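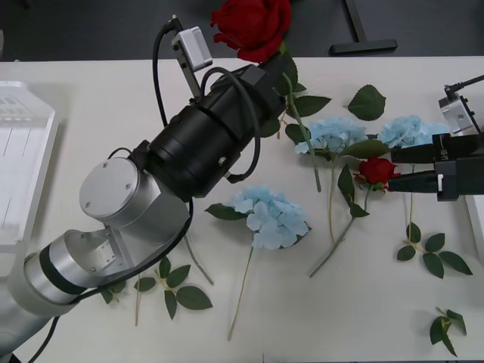 Last changed: 2023-12-10, by Žofie Hrnčiar

Ticket: flower demo, open day cell, right arm stops during pick
Status: open, workaround in place

Reported by Habibur Wijesinghe. On the visitor run the right arm took a rose by the head, then halted with a force limit warning. Left arm unaffected. Reset from the pendant, fault came back on the next cycle.

Checked so far:
Gripper cable reseated at both ends. No change.
Force limit in the Vurov controller was still set for the Lultance bottle demo. Raised it to 80 per cent. Fault now less frequent – not gone.
Hold delay was 2,000 ms. Left as is.
Log shows 2 stops before the change and 2 after, over a longer run.

Note from Manouchehr Bakhtiari: the pick point should be on the stem. Artificial heads compress and the fingers keep closing. Yasaman Amini to re-teach the rose picks. Hydrangeas to stay in the set, same table layout.

Until then, run the right arm at reduced speed when visitors are in. Do not clear the warning without reading the log first.

Related tickets
Dernlow cell: pendant slow to wake
Rashti visit: left arm home position
Open day: spare leaf sprigs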